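An open day at Durcombe

The queue at Durcombe on Saturday went down the stairs and out past the bicycle racks. Most of the people in it had come to see robots, and a fair number of them were surprised to be shown into a room full of desks. The real arms were on the ground floor, behind a rail, and they were running. But the longest demonstration of the day, and the one that the Durcombe staff plainly cared about most, was upstairs and took place on screens.

Durcombe is the training site of Stamatopoulos, a firm that writes control software for household and light warehouse robots. It sits at the edge of Prukville in a building that used to hold a printing works, and the old loading doors are still there. The firm opens it to the public once a year. Tickets are free, groups are kept to 16, and each group gets a full hour upstairs before it is taken down to see the machines.

The hour begins with a short talk on Akura, the simulator that Stamatopoulos uses for nearly all of its early work. Akura builds rooms. It gives them walls, floors, furniture and things lying about, and then it puts a robot arm into them and lets the control software try to do a job. The jobs are small ones. Pick up the long object beside you. Move it clear of the wall. Put it down without letting it roll. Our guide explained that a job like this can be run through the night with the room altered a little each time, so that the software doesn't get used to one arrangement.

After that the lights were turned down and we were given the robot's own view. Each desk had two monitors, one showing the arm's camera feed and the other a plain list of commands as they were sent. Visitors were allowed to stop the run whenever they liked, step it forwards or back, and ask what was going on.
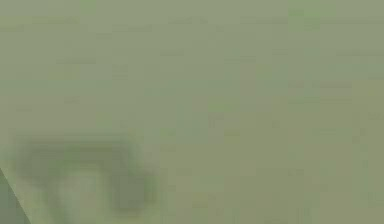
The first thing the group learned was how little a robot may have to go on. A person reaching for something on the floor has a good idea of the whole room before bending down. The software has its camera feeds, its joint readings and whatever it has kept from the moments before. If a camera comes very near to a wall, or to a part of the machine itself, most of what it sends back is of no use for the job, and the software has to know that and lean on something else.

Stamatopoulos does not tidy such moments out of its runs. The guide was firm on this point. Earlier versions of the training material had been trimmed so that only the clear stretches were left, and the software that came out of it did well until a view went bad, at which point it would carry on reaching for a place where there was nothing. The runs are now kept whole. The software has to sit through the poor views as well as the good ones, and it is marked on what it does during both.

There was a fair amount of talk about marking. A run is scored on whether the object ends up where it was meant to, on the time taken, and on how often the arm touches something it shouldn't. Walls count as something it shouldn't. So does furniture. A light touch costs less than a hard one, and a hard one ends the run there and then. On the second monitor this shows up as a single line of text and a stop, and it happened twice while we were sitting there. Each time the room was set up again in a few seconds and the next attempt began.

Visitors could then have a go themselves. This was the part the younger ones had come for. You hold a small handset, and the arm in the simulated room follows your hand, with the delay and the limits on movement that the real one has. You have two minutes to pick up an object and set it down again. It is much harder than it sounds. The arm won't turn as far as your wrist will, and it takes a while to stop steering towards where you want to be and start steering round what is in the way. I knocked into the wall almost at once. My second attempt got as far as the object and pushed it along the floor.

A boy of 14 in our group managed it on his first try, put the handset down and asked whether there was a harder one. There was. The staff have a set of rooms with more furniture and less space to turn in, and they were happy to load one up for him.

Long, rounded objects come up again and again in these rooms. Something box-shaped stays where it is put, but a cylinder may move off when it is touched, and the fingers have to close on it evenly or it will swing. Pattern matters too. The Akura team gives many of its objects busy surfaces, so that the software meets stripes, lattices and strong colours as often as plain finishes. One visitor asked whether this made the job easier or harder. The answer was that it depends on the camera, and on how far away the object is, and that they had stopped trying to guess beforehand and now simply tested it.

The same goes for floors. A dark floor can hide the shadow that shows where an object rests. A pale one can make a white object difficult to pick out. The rooms are changed from run to run for this reason, and the staff admitted that choosing colours for a floor that does not exist had taken up more of their working week than they had expected. 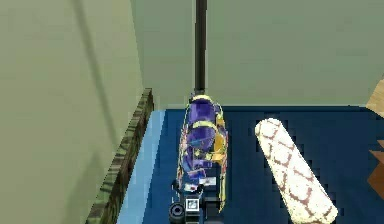 One visitor near the back wasn't convinced, and said that a made-up room could never be as awkward as a real one, where things are sticky, or heavier at one end, or have been left half under a chair. She had worked in a parcel depot, she said, and the parcels that caused the trouble were always the ones that looked ordinary. She wanted to know how a machine that had only ever practised on a computer was supposed to cope with that.

It was a good question and it got a fair answer. Akura does allow for weight and grip. Each object is given a mass, a balance point and a figure for how slippery it is, and all three are varied. It does not do stickiness at all well, and it is poor with anything soft. Cloth is handled in a simple way and string hardly at all. The staff did not claim that a run which goes well on screen will go well downstairs. They expect to lose some ground each time they move from one to the other, and the work on the ground floor is mostly a matter of finding out where it was lost.

So downstairs we went. The ground floor holds a row of bays, each with a real arm bolted to a steel base and a patch of floor marked out with tape. Two of the bays were in use. In the first, an arm was picking up cardboard tubes and standing them in a crate, and it did so without any fuss, if slowly. In the second, the job was the same but the tubes had been weighted at one end. The arm lifted the first of these near the middle, felt it tip, put it down, shifted its grip and tried again. It took three goes. The group clapped when it got there, which seemed to please the operator.

The difference in pace was the thing most people remarked on. On screen a job can be sped up as much as the computers will allow. In the bay it takes as long as it takes, and somebody has to put the tubes back on the floor afterwards. Our guide said that a working day in one bay gives fewer attempts than the simulator gets through while the kettle is boiling. This is the whole case for Akura, and it was put to us several times in the course of the afternoon.

Noise was another matter. The rooms upstairs are silent. The real arms whine a little as they move and give a knock when the brakes go on, and there is a large fan at the end of the hall that makes conversation difficult. Anyone thinking of bringing small children should know about the fan. There are ear defenders on hooks by the door, though not many in small sizes.

Before leaving, each group is asked to fill in a card saying what it would like a robot to be able to pick up. The cards from earlier in the day were pinned to a board near the exit. Socks were popular, as were dog toys, and one person had written "my father's tools, and put them back in order". The staff say they do read them. A few of the objects now in the simulator came from last year's board, including a draught excluder and a rolled-up hall runner.

The site has a small café, open until four, and the car park takes 20 cars, so the bus from the middle of Prukville is the better choice. It stops at the gate. The upstairs room can be reached by lift, and the handsets can be used sitting down. Groups go in on the hour, and places for the last one of the day tend to be the easiest to get.

Last updated: February

Contact the editors | Copyright: all rights reserved | Back to top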